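Fesbridge Homes & Yards Forum
Interior > Paint and Walls
Topic: There is no such thing as white

gutterball
I would like to report a crime. I asked for white paint. The man at Esquivel Hardware asked me which white, in the tone of a doctor asking where it hurts, and then handed me a fan deck with more whites in it than I have had hot dinners. I came home with Marnance 302, which on the chip was white. On my living room wall it is the color of the inside of a banana.
I have put on two coats. My husband says it's "warm." He says this the way people say a dog is "spirited." Is there a white that is white, yes or no?

plumb_and_level
No. What kind of bulbs do you have in there?

gutterball
Yellow ones? The kind that came with the house.

plumb_and_level
There's your banana. Change the bulbs before you buy another gallon. Go to something in the neutral range and look again at night. People spend a fortune repainting rooms that had a four dollar lighting problem.

sadie_oh
I disagree with this, and I disagree with it every time you post it. I had 302 in a hallway with neutral bulbs AND a skylight and it was still custard. It has yellow in it. The yellow is on the label, in the little tint recipe, if you squint. 302 is a cream that got into the wrong drawer.

plumb_and_level
And your hallway had a pine floor, as I recall, bouncing orange up the walls like a campfire.

sadie_oh
It was a very nice floor.

twocoat_terry
Ask for 751. I have been painting rentals up on the Cescombe side for longer than I care to say and 751 is what goes on the walls, the ceilings, the closets, and once a filing cabinet. It has a drop of black in it and that's it. No yellow, no pink. Tenants never compliment it and never complain about it, and I have come to think of that as love.

gutterball
A drop of black in white paint. So, gray.

twocoat_terry
White. A drop is a drop. Your unpainted primer will look bluer than the 751 does.

mossandmortar
I went the other way and I'll stand by it. Custard beats dentist. We bought a place that had been done in one of those drop-of-black whites from top to bottom and all winter I felt like I was waiting for somebody to call my name and ask about my insurance. Painted over it with a proper cream in April and started liking my own kitchen. gutterball, live with the banana for a month before you do anything.

gutterball
A month! I can't go in there now without wanting cereal.

halfpint_hank
I'm on Terry's side, with a warning attached. We did our big room in 751, eggshell finish, and the first wall took 4 coats because the previous owners had a burgundy phase and I was too proud to buy primer. Don't be too proud to buy primer. The other thing I'd say is that a cool white makes a wall look larger and you need to want that. My wife did not want that.

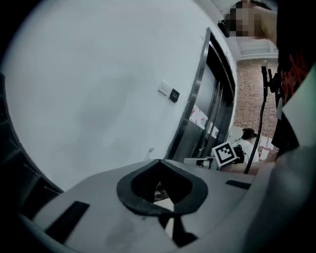 The reason people can't settle the cool versus warm fight is that they judge the paint from a chip the size of a saltine, held flat against whatever color they're trying to get rid of. You need a lot of it before you know. Take that big white wall up there, with the bit of gray in it: at that size, and with the light even all over, the gray is faint enough that I'd call it white to anyone who asked, and I'd only hesitate if you held a sheet of printer paper next to it. Do the same with 302 at full size and you get, well, what gutterball got. Paint a piece of poster board and move it around the room for a few days. Lean it behind the couch. Lean it next to the window. Argue with it.

gutterball
OK, I see the gray now and I can't say I hate it. It's plain. I think plain may be what I was asking for in the first place.

mossandmortar
And I see a wall crying out for a picture. Or a shelf. Or a burgundy phase.

sadie_oh
Seconding the poster board, but leave an unpainted border around it so your eye has something to compare with. And look at it at 6 in the morning as well as after supper. North rooms turn everything blue before breakfast.

plumb_and_level
I have been saying "it's the light" for three pages of this forum and when Hank says it with poster board he gets seconded.

sadie_oh
Hank didn't insult my floor.

twocoat_terry
Eggshell for the living room, flat on the ceiling. If you go flat on the walls you will be touching up around the light switches until you die, and the touch-ups dry a different shade if the can's been sitting in the garage. Write the number and the finish inside the switch plate. I have taken off switch plates and found the last guy's note and nearly wept.

gutterball
Update. Bought neutral bulbs AND a quart of 751, so everyone can claim the win. With the new bulbs the 302 has gone from banana to something more like the outside of a baked potato's inside. Still not white. Poster board is drying on the porch.

plumb_and_level
So the bulbs helped.

gutterball
The bulbs helped.

mossandmortar
What are you doing with the rest of the 302? I'm 3 streets over and I have a pantry.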